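Gemma Pearce @gemmapearce
House rules for sharing a bench with a robot arm, as kept at Nelcombe. A thread. I wrote most of them, usually the morning after.

1/ The stop button lives where your left hand already is. If you have to walk to it, you own a decorative mushroom.

2/ Speed cap of 400 mm/s whenever a person is inside the tape. Baldur Bech has asked for 600 every month since November. Baldur still has all his fingers and I plan to keep it that way.

3/ Write down what is on the table before you press go. "Kitchen stuff" does not count as an entry. I have 122 log lines that say "kitchen stuff."

4/ Call the move out loud. "Moving" is fine. "Uh" is also in the log.

5/ Wait 30 seconds after a fault before you reach in. Sigrun Eklund sings to fill the time — we have all learned the song.

6/ Check both views before every run, the fixed one and the wrist one. One gives you the grater and the pink board nice and sharp. The other gives you whatever speed does to a bottle with a blue cap. 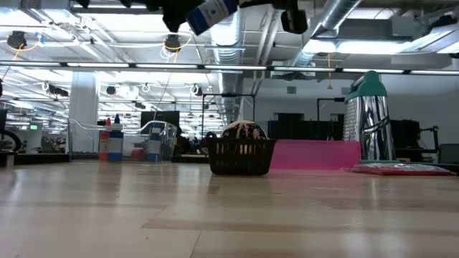
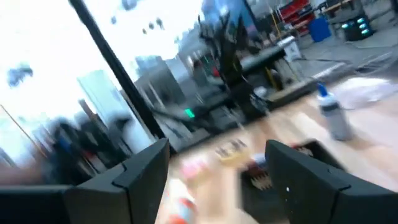 7/ If the wrist view is all smear, don't grade the grasp from it. Slow down or use the other view. Auður Østergaard wants this one in bold, and this site doesn't do bold, so please read it LOUDLY.

8/ Whoever changes a rule puts their initials next to it. Rule 2 currently has BB next to it in pencil. It has been erased.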